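Ravn moves its backup service to a second provider

Customers of Ravn who keep their nightly backups with the company will get a second copy of their data from June. Until now all backups were stored with one cloud provider, Zemport. The new copy will be kept at Okik, a smaller hosting company that rents storage by the month.

The decision comes after a long interruption in the spring, when 13 customers could not restore files for most of a working day. No data was lost, but the support desk received many calls, and some of the customers asked why there was no other place to restore from.

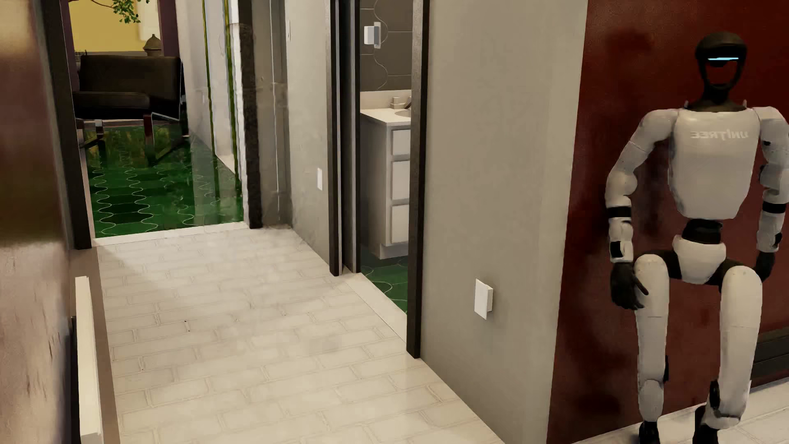 "We had discussed it before, but the price was always too high," says Elínborg Brynjólfsdóttir, who is responsible for operations. Okik charges less for data which is read seldom, and this made the calculation different. The contract is for 18 months, and Ravn can leave it after that with three months of notice.

The second copy is made after the first one is finished, normally before 3 in the morning. It is encrypted with the customer's own key. Restoring from Okik is slower than from Zemport, so the support desk will use it only when the first copy can't be reached. Customers don't need to install anything, but those who still run the old Amison agent must update it to version 16 before the change. The older versions can write to one destination only.

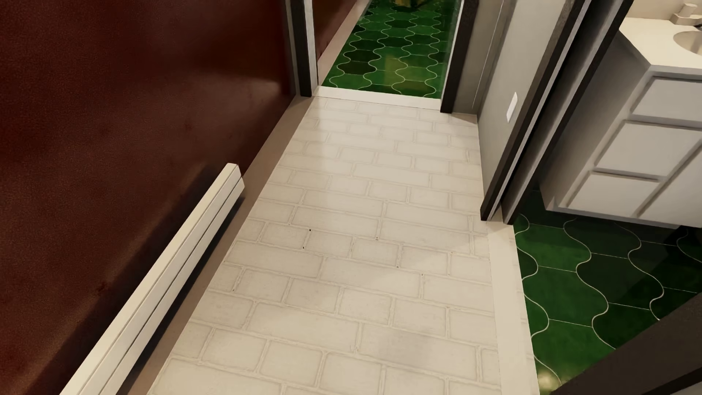
Hallway floor with cream tiles, leading to an open doorway.

Prices stay the same for this year. Oluf Mogensen answers questions about contracts, and Arnel Dumlao helps with the update of the agent. Both can be reached through the usual support page. A test restore from the new storage can be ordered there too, free of charge, one for each customer.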